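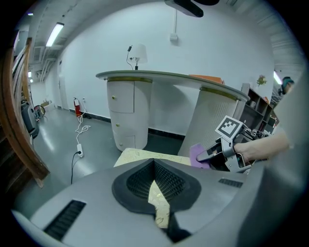 Attachment 1: patterned fabric, cream with light gold flowers

Ticket: Colors of fabric pictures change after upload
Product: Dera shop manager, catalog module
Opened by: Ainhoa Carretero, Clorent Home Textiles, Grarkville
Priority: normal
Status: solved, waiting for confirmation

Ainhoa Carretero, 9:40
Good morning. We sell tablecloths and curtain fabric by the meter. After the February update, the pictures that we upload to the catalog look different from the originals. The cream tones become more gray and the gold becomes almost green. On my computer the file is correct before the upload. Two customers have already returned fabric with the comment that the color was not the same as in the shop.

What I tried already:
Emptied the browser cache. No change.
Uploaded from another browser. No change.
Saved the file again with quality 97 in place of 80. The file is bigger, the color is still wrong.
Looked at the product page on my phone. Also gray.

Sebastián Echeverría (support), 10:25
Hello Ainhoa, thank you for the clear list. Please tell me which program you use to export the pictures, and which color profile is selected there. Does the problem exist also with the pictures which were uploaded before the update?

Ainhoa Carretero, 11:10
We export from Bakker Photo Desk. In the export window it says "Adobe RGB". I did not choose it, I think it was always like this. The old pictures are fine — only the new ones are wrong. We have 200 products to renew this season, so I would prefer not to edit them one by one.

Sebastián Echeverría (support), 13:05
I could repeat the problem here. The new version of the catalog module removes the color profile when it makes the smaller copies. Before, it first converted the picture to sRGB. When the profile is missing, the browser reads the numbers as sRGB and the colors look weak.

Please try this:
1. In the export window, change the profile to sRGB.
2. Export one picture and upload it under a new file name.
3. Open the product page in a private window and compare.

Ainhoa Carretero, 14:30
I did the three steps with 9 pictures. Eight are correct now. The last one was still gray, but I saw that I had kept the old file name. With a new name it is good also.

For the other products, must I upload everything again?

Sebastián Echeverría (support), 15:15
No, this is not necessary. If your originals are still stored in Dera, go to Catalog, Tools, Rebuild copies, and mark the option "Convert to sRGB". It is off by default after the update. I have reported this to Guadalupe Quezada in development, and she will turn it on again in version 2.9. Please leave the window open until the rebuild is finished.

Ainhoa Carretero, 16:50
The rebuild is finished and the cream fabrics look right on my screen. Jacinto Zepeda from our warehouse will compare some of them with the real rolls tomorrow morning. Please keep the ticket open until then.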